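5. Recording your first examples

By now you should have the Purketti recorder switched on, both hand-held grippers plugged in, and the head camera sitting comfortably. If any of that is still undone, please go back to section 4 and take your time with it. We would much sooner have you start an hour late than spend an afternoon on recordings that can't be used.

A session is made up of short recordings, which we call takes. Each take shows one task done once, from hands at rest to hands at rest. A good first session is 33 takes, and you shouldn't feel you have to do them all in one go.

5.1 Before each session

1. Wipe down the table and let it dry.

2. Check the white mounts on top of the grippers. The black dots need to be clean and whole. If one is scratched or peeling, change the mount (see 8.2).

3. Lay the cables so that they run back past your forearms and off the table, with enough slack for you to reach the far edge without a tug.

4. Open Fovurex on the recording computer, choose your task from the list, and type your initials. Please use the same initials every time - Paweena Ratanaporn was PR, P.R. and Paweena in our first set, and sorting that out took her most of a week in June.

5. Hold both grippers up in front of you and wait for the two green bars.

Note: If only one bar turns green, lower your hands, count to five and try again. A second failure usually means a loose plug at the recorder end.

5.2 Making a take

1. Put the object down somewhere on the table. Move it to a new spot and turn it a little before every take, even when the last one went beautifully.

2. Rest your hands at the front edge and press the foot pedal once. You will hear a low tone.

3. Do the task at the speed you would use when handing something to a friend. Most takes come in well under 60 seconds, and the recorder stops by itself when it gets there.

4. Bring your hands back to rest and press the pedal again.

5. Mark the take Keep or Discard on the screen. A fumble that you recover from is a Keep, and a very useful one. Discard a take if the object leaves the table, if a cable catches, or if somebody speaks to you and you look away.

Caution: Keep your fingers behind the guard while the grippers are closing. The springs are stronger than they feel.

5.3 Two-handed tasks with soft objects

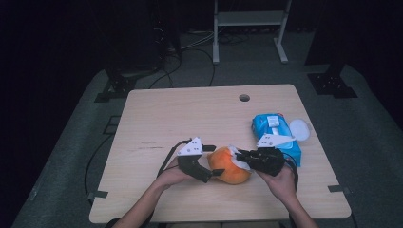
Soft objects ask for a gentler hand than the blocks you practiced with in section 3, and most people squeeze far too hard on their first day. Bring the grippers in from both sides, low down, and close them only until the object stops sliding. With a round plush toy like the orange one, it helps to give each hand its own side and keep it there, and to let the right gripper come in at the white fabric patch, which is easy to find again when you have turned the toy between takes. Then lift with both arms together, slowly.

If the toy rolls away from you, follow it and try again within the same take.

Caution: Don't pinch loose threads or labels. They wind themselves around the finger joints and are a nuisance to get out.

5.4 Saving your work

Fovurex copies the kept takes to the shared drive when you press End Session. Leave the recorder on until the bar is full. The drive holds roughly 670 takes before it needs emptying, and Vidar Sæther will write to you when that time is getting near.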